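Thu 4 December

Handheld pair, sink station. Fault: right gripper loses tracking mid-episode

Logged by B. Stockdale, with D. Fothergill on the bench.

Third day on the Keritwood task set. The right unit dropped pose again during the paper roll task. The left unit has been clean all week on the same table and the same lighting. Symptom is the same as on the Gosel set in May: pose is good through the approach, then the width reading freezes and the position jumps by 15 mm or more within one sample. The recorder does not stop. It writes the last good width until the operator opens the fingers fully, so the episode looks complete in the file list and is bad on replay.

Ran 50 episodes this morning to get a rate. Eight bad, all right hand, all with the roll gripped. None bad with the fingers empty. Replayed episode 188 on the arm at reduced speed before we had a filter in place. The arm followed the jump, drove the fingers into the basin rim and tripped on force limit. No damage to the basin. One fingertip pad torn, replaced from the spares drawer. That replay should not have been run and I have pulled the whole batch from the queue.

Checked so far:

1. Swapped the left and right cables at the hub. Fault stayed with the right unit.

2. Reprinted the marker for the right housing. The old one had a lifted corner. Two bad episodes in the next ten, so the marker was not the whole problem.

3. Repeated the roll task slowly, both grippers out over the table, roll held level at the tip of the right one and the left kept over the basin.

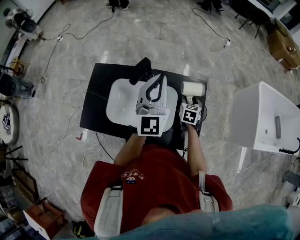
4. Logged the encoder counts directly, bypassing the pose software. Count sits at 3000 with the roll gripped and stops updating under side load. Push the fingers sideways by hand and it freezes every time. Release and it comes back.

Working conclusion: encoder connector in the right unit, flexing when the fingers are loaded off axis. The position jump is probably the filter reacting to the stale width, but that is not proven. Declan thinks the Bajpai bracket lets the board move. I would like to see it opened before agreeing.

Actions

Right unit tagged out. Do not use it for recording, including practice runs.

No replay on the arm from any right-hand file until the stale-width check is in. Check to reject any episode where width is unchanged while the trigger is moving.

Declan to open the housing and reseat the connector, then repeat the side load test — with the Imley clamp, same position as the left unit.

Still open: whether the May files have the same fault. Nobody logged raw counts then.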